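Chapter 2
Sorting and Storing Small Goods

Small packaged goods cause more disorder in a home than large ones. A bottle, a jar, or a packet takes up little space, and for that reason it is often set down wherever there is room. This chapter presents the method taught in the household course at Clelley, where students begin with a table, a basket, and a mixed group of items.

The work starts on a clear surface. Goods are laid out so that each label can be read, and the basket is kept to one side, within reach.

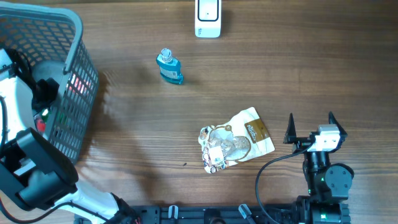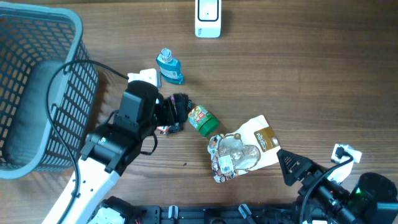 A basket with openwork sides and a small bottle of blue liquid on a wood-grain tabletop.

Items are then grouped by use. Liquids are handled first. Each cap is checked before the bottle is packed, and bottles are stored upright whenever the depth of the basket allows. Food is kept apart from bathroom products – a rule that applies even when every package is sealed.

The exercises at the end of the chapter follow the Rathore plan and carry 100 points in all. A score of 70 is required before students move on to Chapter 3, which deals with shelves and closets. Terms printed in bold are defined in the glossary on page 17.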